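# Amber glaze, crazing again – August

Continues from the Stirkance pages. Kiln log is in the other binder.
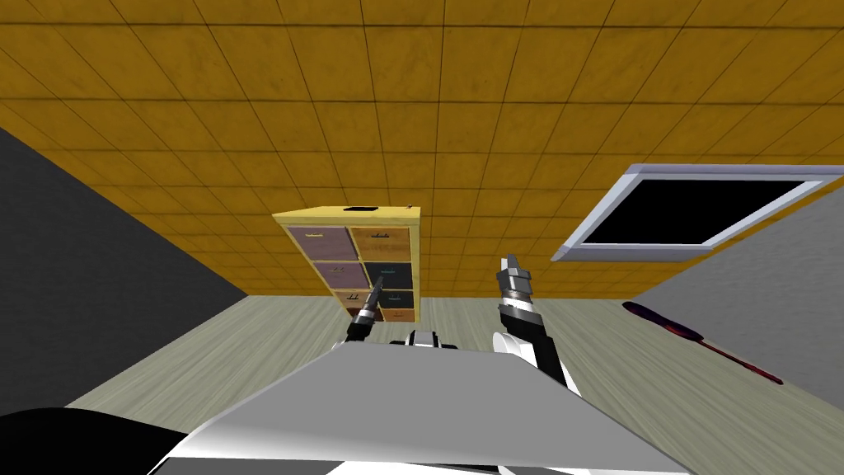
## Where this stands

The amber crazes on the Pivutari body. We knew that in spring, decided it was a bad batch, and moved on. Same glaze, new batch, same lines. I no longer believe in the bad batch.

Three explanations are going around the shop and each has somebody fond of it:

- cooling too fast from the top
- glaze on too thick
- the glaze doesn't fit the body

I think it's the third, and I've thought so long enough that I should be careful. Tried to set this up so the other two had a fair chance.

Sukum's tech sheet for the amber says "craze resistant on most stoneware bodies when cooled slowly." Most is doing a lot of work there, and slowly isn't given a rate. I called and asked which bodies they had tested. Was told the sheet covers it. It doesn't.

## What went in

58 test tiles, all Pivutari, all cut from the same two bags and pressed the same afternoon. Bisque was the ordinary schedule, cone 04. Left the bisque in a dry cupboard overnight with the lid on the tub so that damp wouldn't be a fourth argument.

Glaze firing cone 6, witness cones on every shelf. Split across both kilns, the Śliwiński and the old top loader. I didn't want to use both. The Śliwiński holds a program and the top loader does what it likes below red heat, but I needed one load to cool on its own and one to cool on a ramp, and I wasn't going to tie up the Śliwiński for the week.

So yes, kiln and cooling rate are tangled together in this test. Writing it down before somebody else points it out. If the two loads had come out differently I would have had to swap them and run the whole thing again.

Thickness: dipped thin, regular and heavy, by count in the bucket, then checked with a pin scratch on the spare corner. The pin scratch is crude. The heavy ones were clearly heavy, though, and the thin ones were thin enough to go brown at the edge, so the range is wide even if I can't put a good number on it.

## Out of the kiln

Both loads hit cone. Top loader bottom shelf a little soft, as usual.

Inked everything the same morning with black India ink thinned in water, wiped, looked at under the ring lamp. Clean as a whistle, nearly. I could have written "fixed" at that point and gone to lunch, and I suspect that's how this glaze got its reputation.

Then waited. Delayed crazing is the kind that gets us, so a tile that looks good on day one means very little. Some of the spring tiles went on pinging in the drawer for weeks.

## Stress test

Freezer to boiling water, repeated, ink after each round. I know the objection: no wall ever gets treated like that. Agreed. It isn't meant to copy a wall. It's a fast way of asking whether the glaze is under tension, and a glaze that fits the body will put up with a fair amount of it.

I stopped when the results stopped moving. By then:

- Heavy: crazed, both kilns, tight net.
- Regular: crazed, both kilns, wider net.
- Thin: mostly crazed. 9 tiles held, and those came from both kilns.

The ramp-cooled load did not do better than the other one in any way I could see with the labels covered. I did cover the labels. I sorted them into piles by how bad they looked and then turned them over, and the piles were mixed.

Slow cooling did change the color. The ramp tiles have a softer surface with some fine crystal in it, nicer if you like that, and I can see how a person would hold up the nicer tile and decide it was better in all respects. It still takes ink.

## Thickness

It matters, I'll give it that. Thin crazed less. But thin is also brown and streaky and not the color on the Stirkance sample board, so "put it on thinner" is advice to make a different tile.

Also I'd expect thin to craze less under any bad fit. Thin glaze delays the trouble. It does nothing to the expansion of either layer. The tiles that held might hold for years or they might go next winter, and I wouldn't ship them on the strength of a few rounds in the freezer.

## Silica

Mixed a side batch with extra silica, the usual remedy. I'm working half blind, with no recipe for the Sukum amber, only the material in the bag. Their sheet gives an oxide range so loose that it would fit most of the jars on our shelf.

Weighed out 255 g of silica into the side bucket, sieved twice, let it sit, sieved again. It settled hard by the next morning and took a good deal of stirring, so if we go this way it will want bentonite or something else to hold it up.

Fired a handful in the Śliwiński on the plain program.

Results, as far as they go:

- No ink after the first rounds, regular thickness.
- Faint line on one corner of one tile in the last round. Might be an edge chip. Looked at it three times and changed my mind twice.
- Color a shade duller and a bit stiffer over the relief lines. It doesn't pool the way the straight glaze does.
- Surface slightly dry on the shelf that fires soft in the other kiln – not tested there properly, only one tile tucked in with another load.

That's encouraging and it's also a handful of tiles. I've been encouraged by a handful of tiles before. See the white matte, which was "solved" on a single shelf and then blistered for most of the winter.

## The other body

Somebody always suggests changing clay instead. Fair enough. A body with higher expansion would put the glaze back in compression and we could leave the bucket alone. Against it: the Pivutari presses flat, dries flat and stays flat, and everything else we make sits well on it. I'm not giving up a clay that behaves for one color that doesn't. And our clear is already close to the edge the other way. Push the body and I'd expect shivering on the clear, and a sliver of glaze coming off an edge is a worse problem than a craze line.

Not testing it unless the silica batch fails.

## Does it matter on a wall

Asked in the shop more than once, so here's what I think, which is worth what it's worth.

On a dry interior wall, vitrified body, crazing is mostly looks. Plenty of old tile is crazed all over and people pay extra for it. If the amber were sold as a crackle glaze I'd have no quarrel with it.

What I don't like:

1. It isn't sold as that, by Sukum or by us.
2. Our body at cone 6 is close to vitrified. Close. Absorption came out low on the last boil test, but the soft shelf ran higher, and those tiles go in the same boxes as the rest.
3. Grout gets into the lines. Dark grout on a yellow-orange tile shows every one of them, and then there's a phone call.
4. Delayed crazing shows up after installation, when a replacement tile means a chisel.

Sealer was also suggested. A sealer over a crazed glaze is a thing you have to keep doing, and I don't believe customers will do it. I'm not sure we'd do it in our own bathroom.

## Things I'm not sure of

- Whether the freezer test is too harsh for this body in general. The clear went through alongside as a control and came out fine, which helps, but the clear is a tight fit and would pass nearly anything.
- Tap water for mixing. Ours is hard. I doubt it does anything here, but the Sukum people brought it up on the phone without being asked, and I can't tell if that was knowledge or a way of getting off the phone.
- Whether the spring batch was in fact the same as this one. There's a little of the old bag left. Label is half gone. Should be fired next to the new one before I say "same glaze" again as firmly as I did at the top of this entry.
- My own ink reading. By the last round I was expecting lines and finding them. Want a second pair of eyes on the thin tiles, somebody who hasn't heard me talk about it.

## Next

- [ ] Repeat the silica batch, proper quantity, both kilns, all three thicknesses
- [ ] Same again with half the addition, to see if we can keep some of the pooling
- [ ] Old bag versus new bag, straight, side by side
- [ ] Write to Sukum for an expansion figure. In writing this time
- [ ] Swap the loads: top loader on a fired-down cool, Śliwiński left to coast
- [ ] Put the held tiles in the drawer by the window, inked and dated on the back, and leave them alone
- [ ] No amber orders confirmed on the strength of this page

Tiles are in the gray crate under the glaze bench, sorted by thickness, labels facing down. Please leave them facing down until they've been read a second time. The side bucket is marked AMB + SI in grease pencil. It's not to be topped up from the main bucket, whatever the level looks like.

Checked the drawer again before locking up. One of the spring tiles has a new line in it.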